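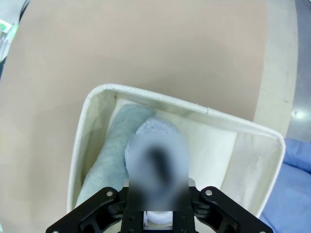 4. Fault analysis: unreleased gripper at the bin rim

The Skirisska cell sorts towels into fabric bins with a two-finger gripper. During the July trials, 21 of 40 placements ended in a protective stop. In each case the controller logged code 1790, "release not confirmed," while the fingers were inside or just above the bin.

Nuanchan Onsri replayed the logs. The open command was sent on time, but terry loops held on the fastener heads of the finger linkages. Motor current rose, and the controller read the rise as a collision. It then locked the arm with the towel still held.

Recovery was the larger safety concern. Our procedure let the operator pull the towel free before the drive was disabled. With the blue towel pinched by one top corner and its lower edge draped on the table beside the bins, it is easy to reach in by habit. Dalva Batista rewrote the procedure so that the drive is disabled first.

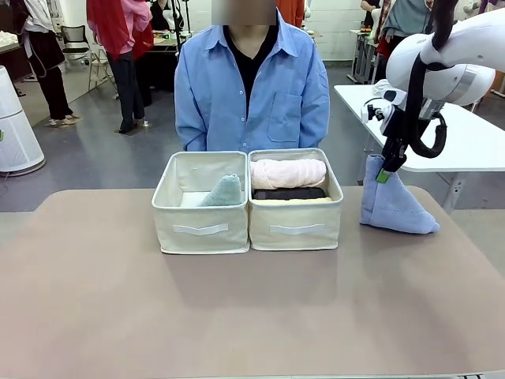 Covering the fasteners with tape reduced the stops to 2 in the next 40 placements. The tape wears and is not a permanent fix.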